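Ilero Bitter Orange Liqueur: Questions We Get Often

Last updated 18/09/2025

What is Ilero?
Ilero is a liqueur made from bitter orange peel, a little gentian root and cane sugar. We make it in our small distillery in Derkunham. It is less sweet than most orange liqueurs in the shops, and the bitterness comes slowly, after you swallow.

Is it a bitter or a liqueur?
By the sugar it is a liqueur. By the taste many people put it together with the bitters. Both are fine for us.

How many bottles do you make?
One batch every February, when the oranges arrive. The last batch gave more than 3,000 bottles. When they are sold, we have no more until the next year.

Who makes the recipe?
Sigrún Kvaran, our distiller. She started with the peel recipe from the Naciri family, who grow our oranges, and she changed it two times. The second change was to take out the cinnamon. Some old customers still write to us about the cinnamon. It will not come back, sorry.

How should I drink it?
Cold, in a small glass, with one ice cube or without. With soda water it makes a good long drink for the afternoon. Please try it also with dark rum. We do not recommend to mix it with cola, but you bought the bottle and you decide.

Do I need to keep it in the refrigerator?
No. Keep it closed and away from the sun. After opening, the taste stays good for a year at least. The color can become a little darker, and this is normal for a drink with no added color.

There is something cloudy at the bottom of my bottle. Is it bad?
It is oil from the peel. Turn the bottle slowly a few times before you pour. If the cork is broken or the bottle leaked, write to us and we will send another one.

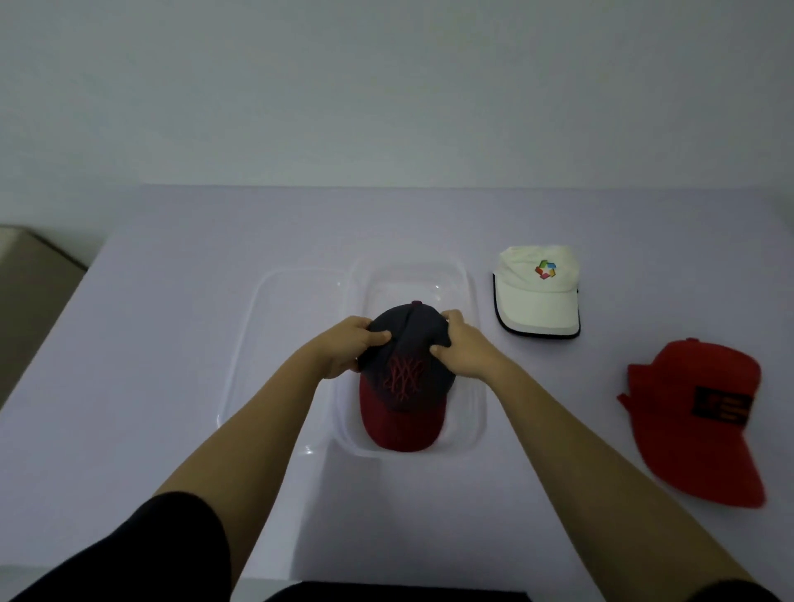 Is there a smaller bottle?
Yes, we have a 100 ml bottle, the same liquid as in the big one. It is sold in our shop in Derkunham and at the Nirstead food market. We do not send the small ones by mail, except in the gift box.

Can I visit the distillery?
Yes, but write first. The visit takes two hours, with tasting at the end, and we take a maximum of 13 persons. In February we are closed for visitors, as the peel is everywhere and there is no place to stand.

Is it vegan and free of gluten?
Yes to both. The alcohol is made from sugar beet.

Can I order from another country?
For now we cannot. We are asking about the permits and will write it on this page when we know more.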